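Ultik: Segmenting and Aligning Hand-Held Gripper Recordings for Policy Training
Project report, Wiebke Fröhlich
24/06/2018

1. Background

The Dedik recording tool writes two streams: wide-angle video from the gripper and a log of finger width and inertial data. The streams have separate clocks. Before this project, both were lined up by hand in a spreadsheet, and the start and end of each grasp were typed in by whoever had done the recording. The goal of Ultik was to replace that step with a program that takes a raw session and returns grasp segments in the Dzene training format.

2. Method

Clock offset is found by comparing rotation estimated from the video with the gyroscope signal. Both are resampled to a common rate and cross-correlated, and the highest peak is taken as the offset. Drift within a session is handled by repeating this at the start and the end and interpolating between the two values.

Segmentation uses finger width only. A grasp begins when the width stops decreasing above the fully closed value and ends when it increases again. The first version used a fixed threshold, which failed on soft objects — the width keeps shrinking slowly while the pads settle. The current version looks at the rate of change over a short window instead.

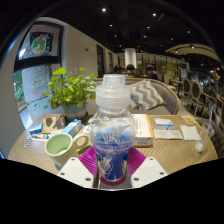 The rotation estimate tracks corner features between consecutive images. Features on the fingers and on the held object move with the camera and must be left out, or the estimate is pulled toward zero. A fixed mask covers the fingers. For the object, tracks that stay still while the gyroscope reports motion are dropped. The black border of the lens is masked once per camera during calibration.

3. Results

The test set, Flesuseck, has 178 sessions. Ultik found a usable offset in all but 4 of them. In those, the gripper was barely rotated, so the correlation had no clear peak. The program now reports such sessions and writes no output for them. In 2 further sessions the width log had gaps and the segments had to be corrected by hand.

4. Limitations

Re-grasps are not handled well. If the fingers open slightly and close again on the same object, Ultik writes two segments, and the planner downstream treats them as separate picks. Merging by time gap alone joined grasps that should have stayed apart. Transparent objects are a second weak point: background features seen through them are distorted and pass the stillness check. A limit of 3,000 features per image kept the run time acceptable but did not help with this.

5. Remaining work

The merge rule will be rewritten in August to use gripper position as well as time. The calibration script still expects the mask file in the working directory, and the path should become a command-line option.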